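Pukthorpe Tray Line

The Pukthorpe Tray Line is a robotic tray-handling installation at the Lidport central kitchen, which prepares meals for schools and care homes in and near Dadville. It has been in use since December 2024. The robots move trays and small items between counters, work that was formerly done by hand.

Background

The kitchen employs 46 people. Before the change, tray work was shared among all shifts, and a worker on the early shift could lift as many as 2000 trays in a week. Sore wrists and shoulders were the most common complaint in the kitchen's injury log. Management chose to automate tray handling first and left cooking and portioning to the staff.

Equipment

The line has six stations, each with one arm running the Obi control program. The arms carry black two-finger grippers that taper toward the tips. When the fingers are closed, only a hairline gap is left between them. Trays are set out on the open counter, and staff are asked to keep other items off it while an arm is running. 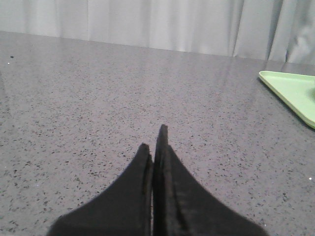

Effects on staff

No jobs were cut when the line opened, but several changed. Six former tray handlers became station attendants. They load the racks, clear stoppages and teach the arms new pick positions. Each attendant completes 210 hours of training, most of it on shift, and moves up one pay grade afterward.

Reported wrist and shoulder complaints fell during the first year. Attendants have raised other concerns, among them long periods of standing and less contact with coworkers. Some cooks also objected to the fixed pace at which trays reach the portioning tables. The pace has been adjustable from the tables since the second year of operation.

Limits

The arms do not handle hot pans, glass or stacked trays. Trays that stick together are separated by hand before loading. During a stoppage the kitchen returns to manual handling, and all staff practice this twice a year.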